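Coppicing

Coppicing is a way of managing woodland in which young trees are cut close to the ground and left to regrow from the stump, called a stool. It suits hazel, sweet chestnut, ash and most willows. Few conifers respond to it.

Cutting is done in winter, while the trees are dormant. Hazel is usually cut every seven to 10 years, chestnut at longer intervals. 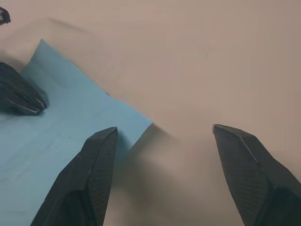
The new shoots grow quickly in the first summer - often more than three feet - and need protection from deer until the tips are out of reach.

History at Satlow

Satlow Wood covers 147 acres on the north bank of the Ginus. A survey by Zinhle Ndlovu recorded 1,321 hazel stools, of which 316 were still being cut. Ndlovu put the age of the oldest at about 700 years.

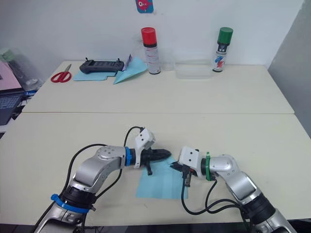 Two robot arms over a light blue paper napkin.

Most of the poles went to hurdle makers in the village of Moroz. Demand fell when wire fencing became cheap, and large parts of the wood grew tall and shaded.

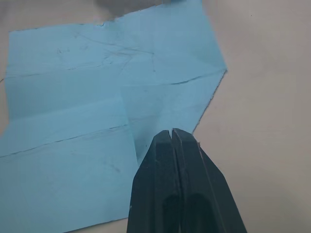

See also

Pollarding
Hedge laying
Short rotation forestry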